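Aatos Kemppainen
19 Sep 2021

1/ I've now read 12 quotes for redoing one back yard, mine and two neighbors' worth of the same contractors, and I have some doubts about the way this trade talks. Thread.

2/ "Low maintenance." Every single quote says it. Ask what it means and you get gravel over fabric. I had gravel over fabric at the last house. By the third summer there was enough dirt sitting on top of the fabric to grow a decent crop of thistles, and you can't dig them out because of the fabric.

3/ Lund wants 2808 for drainage on a yard that slopes away from the house. I asked where the water was going now. "It could become an issue." So could a lot of things. They did not bring a level.

4/ Karetti was better. Their guy poked a rod in the ground in a few places and told me the clay starts shallow by the fence. Then he quoted sod for the shadiest corner of the lot, under a maple. I asked about the shade and he said this variety handles it. Which variety? He'd get back to me. That was in March.

5/ Things I now ask before anyone measures anything:

– How deep is the base under the pavers, and is that before or after compaction?
– Who hauls the old soil away, and is it in the price?
– What plants, by name, in what pot size?
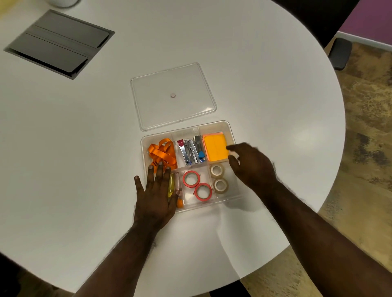

– What happens if something dies the first winter, and can I have that on paper?

6/ On that last one. Ustano offers a "364 day plant guarantee." I asked why not a year. The answer was that it's standard. Then you read page two and it's void if you water with a sprinkler, void if you don't water enough, and void in "unusual weather." I live in a place where the weather is unusual from November on.

7/ The renderings are the part I trust least. Plileo sent a lovely one. Full hedge, big grasses, a tree with real shade under it. The plant list attached to it says the hedge goes in at knee height with wide gaps. So the picture is of some other year, and it doesn't say which.

8/ Someone asked in the replies if I'm just being cheap. Maybe a little! But the cheapest quote and the priciest one list the same paver, and only one of them says what goes underneath it. I'd pay more for the one that says. It happens to be neither the cheapest company nor the one with the nice trucks.

9/ Also, "70 percent of your home's first impression is the front yard." I've now seen that line in two brochures. Seventy percent measured how? By whom? I was asking about the back.

10/ Edging. Plastic edging is going to heave here, I don't care what the brochure says. I pulled up a whole run of it this spring with one hand. Steel costs more and I'm still not sold on it along the curve by the shed. If you have steel that's been in the ground through a few hard freezes, send me a photo of it, a bad one is fine.

11/ Where I am now: no sod under the maple, no drain until I see standing water, and a small patio with the base depth written into the contract. I've asked two of them to requote on that. One has answered, and the price went up – for less work. I've asked why. Will add to this thread when I hear back.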